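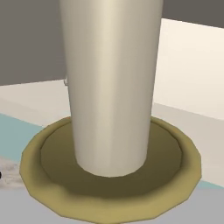
Illutik厨房包买回来以后,还得自己另外配一台真的机械臂吗?

只在仿真里跑的话,一台装了独立显卡的Linux电脑就够用,机械臂和夹爪的模型都在包里,真机等到你想做迁移的时候再说。

大家好呀,我是Zuzana Kuruc,Bromadar的产品页一直是我在写,所以口气可能不太像产品页(老板说过我几次,后来也就随我了)。这一页讲的是Illutik,我们家的仿真厨房包,给做家务操作的机器人训练和测评用的。我自己每天都在里面泡着,好用的地方我会使劲夸,难用的地方也会写出来,免得你买了再来骂我!

先把东西是什么讲清楚。Illutik是一套可以直接加载的厨房场景,台面、吊柜、地柜、抽屉、灶台、插座这些都布置好了,柜门能开,抽屉能拉,杯子碟子能抓能放。场景里站着一台固定底座的单臂,手上是两指平行夹爪。另外还有物品库,239件可以随机摆放的小东西,餐具、蔬果、摆件都有,每一件都带碰撞体和质量参数。你写好策略,接上接口,就可以让它开柜门、取杯子、往碟子里放,一遍一遍地跑。

价格放前面,我最烦翻半天翻不到价格的网页。个人版69欧,一次付清,绑定一台机器。团队版1295欧,一个办公室或者一个实验室里随便装,包括一年的更新和邮件支持。学生想先试试的话,下载页有个试用场景,只有一个吊柜加一小段台面,物品也少,不过接口和正式版完全一样,代码搬过去一行都不用改。

下面说说我为什么喜欢它。

一是换台面换墙面特别省事。大理石纹的台面、蓝绿色的墙板、米白色的柜门,这些都是可以单独换的材质,一个配置文件里改几行字就行。我有一阵子拿它做外观随机化,早上喝咖啡的工夫排好一批,1000个不同配色的厨房,中午吃完饭回来就全都生成好了。那天我挺得意的,截了好多图发给同事,没人回我,哈哈。

二是物品的几何故意做得简单。碟子的边仔细看是一段一段的折面,杯子就是一个素面的筒,没有花纹也没有字。有客户来信问是不是偷懒,嗯……有一部分确实是为了省面数,接触计算快很多。碰撞体和显示用的网格是分开的,你嫌碟子不够圆,可以自己换一个细的显示网格进去,碰撞那边不动,物理行为也就不变。手册第四章有步骤,照着做就行。想要照片级渲染的朋友我就不劝你买了,Illutik的强项不在画面上。

三是相机随你放。默认配了一个看全局的,剩下的你可以在台面边上、手腕上、柜子里随便加。近处的相机特别有意思,东西会把画面撑得满满的,杯子上半截常常装不进去。对做视觉策略的人来说,这种遮挡严重的视角很有价值,很多模型在全局视角下表现漂漂亮亮,换到近处就不认识杯子了。我建议训练的时候两种都存,硬盘贵一点就贵一点吧。

存数据的格式顺便讲一下。每一条轨迹一个文件夹,里面有关节角、末端位姿、夹爪开合、各路相机的图,还有一份记录物体位姿的表。图片默认存成压缩格式,你要无损的话把配置里的开关打开,不过请先看看自己还剩多少空间!我就是没看,周六下午跑到一半盘满了,前面的倒是都在,后面的全空。现在的版本加了剩余空间检查,不够会提前停下来报警,这个功能就是那次之后我缠着Kazimír Lukáč写的。

说到Kazimír,接触参数都是他调的。杯子放进碟子里这件事,看着简单,底部是圆角,碟子中间又是凹下去的,早期版本里杯子落下去会自己慢慢打转,转得我眼晕。他前前后后改了好几轮摩擦和阻尼,现在的默认值我觉得相当稳了。你如果换了自己的求解器,建议先把手册附录里的静置测试跑一遍,物体放好,什么都不做,看它会不会漂。会漂就先别训练,回去调步长。 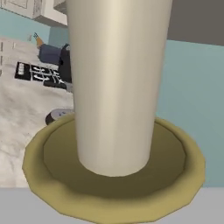
个人版用了一段时间,想升级成团队版,之前付的钱能抵吗?

个人版的69欧可以全额抵扣,写信时附上原来的订单号,我们会回一张补差价的账单,付款后换发新的授权文件,原来的场景和数据都不受影响。

接着讲任务。包里自带的任务脚本叫Gemano,是一个单独的模块,可以不装,但我强烈建议你装上。它把“开吊柜”“把杯子放到碟子里”“把小物件收进抽屉”这样的事情写成了可以评分的任务,每个任务都有初始布置、成功判定和超时设定。你可以改判定条件,比如杯子放进碟子之后要立住多久才算数,默认值我觉得偏松,我自己用的时候会改严。

Gemano里还有一类我特别偏心的任务,叫“顺手干扰”。干活的地方旁边会摆上不相干的东西,胡萝卜啊、烛台啊、咖啡机啊,位置每次都变,考的是策略会不会被带跑。真实的厨房哪有干干净净只放一个杯子的呢!我家台面上现在就摊着半颗洋葱和一把螺丝刀。加了干扰以后分数往往会掉一截,看着心疼,可是早点看见总比装到真机上才看见要好。

评分输出是一张表格,每一行一次尝试,写明成败、用时、有没有碰到别的东西、夹爪最大受力。也有人想要一个总分,我们讨论过,没加。你要总分的话自己拿表格算,权重怎么定每家都不一样,我们替你定了反而要吵架。

再讲讲开柜门。这是来信里问得最多的一块,我多写几句。

吊柜的门用的是竖向长把手,铰链在侧边,带一点点阻尼。两指夹爪可以夹住把手往外拉,也可以先拉开一条缝,再把手指伸进去拨。两种办法在Illutik里都能做,门的铰链力矩是可以调的,默认值接近普通家用柜门,你也可以调得很紧,拿来练力控。门打开以后会停在那里,不会自己弹回去,除非你把回弹选项打开。我第一次玩的时候没注意有这个选项,打开了还不知道,策略每次刚把门拉开,门就慢悠悠合上了,我盯着日志看了一个晚上,以为是奖励函数写错了。

柜子里面有层板,层板上能放东西,放什么由配置决定。柜门关着的时候里面的物体照样参与物理计算,所以你别觉得看不见就可以乱放,放得太挤,一加载就会互相弹开。物品库里每件东西都有推荐的摆放间距,随机摆放器会自动遵守,手动摆的时候就要自己留心了。
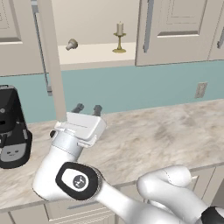
手臂够得着够不着,这也要提前想好。默认的底座位置对吊柜最下面那层是很友好的,再往上就要把肘部抬得很高,有些姿态会蹭到台面边沿或者地柜。我们附了一个可达性小工具,输入目标点,它会告诉你有没有无碰撞的解,有几种,离关节极限还有多远。排任务之前先跑一下,能省掉很多“怎么老是规划失败”的疑问。底座可以挪,前后左右都行,挪完记得重新标定一遍相机外参,配置文件不会替你自动更新,这是个老毛病,下一个大版本才会改。

也可以换成你自己的机械臂。接口认的是常见的机器人描述文件,关节名对上就能加载。夹爪换起来稍微麻烦一点,手指的接触面要单独标出来,不标的话抓东西会打滑。多指手我们目前没有正式支持,有客户自己接上去跑通了,也很大方地把配置分享给了我们,放在下载页的“用户投稿”里,用是能用,出了问题我只能陪你一起挠头。

遥操作也讲一下吧。Illutik可以接手柄和空间鼠标,录示范数据很方便。手柄的按键映射我改过很多次,现在这一版左手管平移、右手管旋转,夹爪在扳机上,轻按慢合,重按快合。刚上手的人常常会把杯子夹飞(我就是),录之前先打开慢速模式,练一会儿再关掉。录坏的片段按一下返回键就会丢掉,场景回到这一条的开头,物品位置保持同样的随机种子,可以马上重来。

我们在Machala有一间小小的演示室,放着几台装好Illutik的电脑,手柄和空间鼠标也都备着,想来试的话提前写信约时间就行,下午比较空。Kazimír一般也在,想问接触参数的请直接抓他。来之前可以把你的策略打包发过来,我们先帮你看看能不能加载,省得人到了在那里装依赖装一下午。

安装方面,解压,放授权文件,跑一下自检脚本,正常的话几分钟就能看到厨房。自检会加载一个杯子和一个碟子,让手臂走一小段固定轨迹,再输出一份报告。报告里如果出现红字,把整份文件发给我们,别只截一行!我知道大家是好心想省我时间,可是前后文没了,真的猜不出来。显卡驱动太旧是最常见的毛病,更新之后再跑一遍自检,多半就过了。没有图形界面的服务器也能跑,启动时加上离屏参数,图照样能存下来。

不喜欢的地方也得写。灯光选项太少了,现在只有柔和的顶光和一盏可以移动的聚光灯,想做傍晚窗边那种斜斜的光,做不出来,我催过很多次。液体没有,倒水的任务就别想了,杯子永远是空的。布料有是有,可是很粗,叠毛巾之类的我不推荐拿它来做。还有手册,手册里关于坐标系的那一节写得很绕,是我写的,对不起,新的一版六月会放出来,配了图,坐标轴也统一了颜色。

授权的细节再补几句。个人版换电脑可以自己在账户页解绑,每次解绑之后要隔一天才能在新机器上激活,急用就写信,我手动给你开。用Illutik生成的数据归你,训练出来的模型也归你,发论文、做产品都可以,不用再付钱。物品库里的模型不能单独拿出来转卖,改过的也不行。团队版的一年更新到期以后,软件照常能用,只是停在当时的版本,续不续看你需要。

付款支持转账和信用卡,学校要走采购流程的话,我们可以先出报价单,抬头和税号发过来就好。下单之后授权文件会发到你的邮箱,没收到先翻翻垃圾邮件,再没有就来找我。信件标题请写上“Illutik”和你的版本号,我一早打开邮箱会先挑这样的回。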